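Jiscombe wants Bratgate's two campuses. Parents should read the small print

The letter that went home in April used the word "partnership" eleven times by one parent's reckoning and the word "sale" not at all. What Jiscombe Learning is proposing, once you get past the greeting, is to buy the Bratgate schools outright: the lower campus on Preltton Road, the upper campus behind it, the buses, the name and the lease on the playing fields.

We have been here before with private school deals in this newsletter, and the pattern is familiar enough that readers could write the press release themselves. Nothing will change. Fees will stay "competitive." Staff are "at the heart of" whatever comes next. Then a year goes by and the music teacher is shared between three towns.

So, what do we know? The two sides have signed a letter of intent. It isn't binding, apart from a clause that stops Bratgate from talking to any other buyer while Jiscombe looks at the books. No price has been given. Oskari Ojala, who chairs the Bratgate board, told a parents' evening that the figure was "fair to everyone," and when somebody asked fair compared with what, he moved on to the next hand.

Bratgate has just over 300 students and employs 40 teachers. That's a generous ratio, and it's the main reason a lot of families pay what they pay. It is also the first thing any buyer with a spreadsheet is going to look at. Jiscombe says it has "no current plans" to reduce teaching staff. I would feel better about that sentence without the word "current" in it.

The money behind the deal comes from Srour, an investment firm that took a majority stake in Jiscombe a while back. Srour doesn't run schools. It owns parking garages and a chain of dental offices, and it generally sells what it buys within a few years. Noura Mahasneh, who speaks for Jiscombe, says Srour is "a patient investor with a long view of education." Maybe so. I asked her whether Jiscombe would promise in writing not to sell Bratgate again for ten years, and she said she would get back to me. She has been friendly about it each time I've called.

Shamim Minhas has two children at the lower campus and has read the disclosure packet, all 122 pages of it, which puts her ahead of several people who will be voting on it. Her worry is the land. The playing fields sit on a lease that passes to the new owner along with everything else, and the packet says only that the fields will be kept "for school or related use." She wants to know what related means. So do I.

There are people who think the sale is the best offer Bratgate is going to get, and they aren't fools. Kauko Räsänen taught at the upper campus for most of his career and says the roof alone would eat whatever is left in reserve. "You can be suspicious of the buyer and still need one," he told me. He's right that the board put off repairs for too long. I'm less sure that the same board should now be trusted to pick who fixes them.

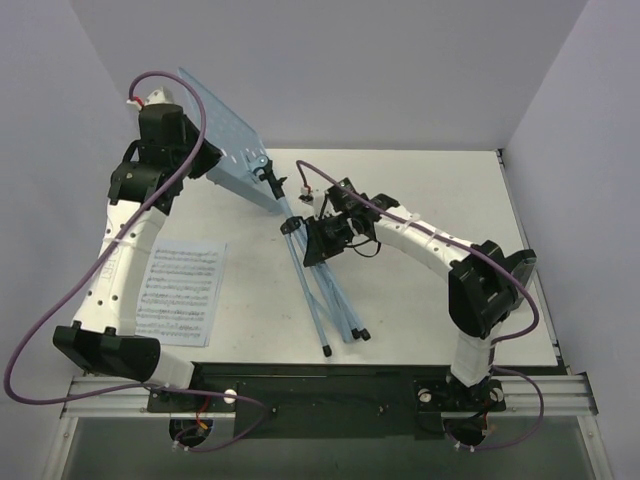

Sheet music and a folding stand on a white tabletop.

The deal still needs approval from the state licensing office and a vote of the member families. Þórarinn Grímsdóttir, the school's business manager, says ballots will go out once the buyer's review is finished, and that families will get the final agreement before they vote. How long before, she couldn't say. Ask for the full text and ask for it early. A summary prepared by the people selling the school isn't the same document.

Questions for the board can be left at the lower campus office until 4 p.m. on school days. If you get an answer in writing, please send us a copy.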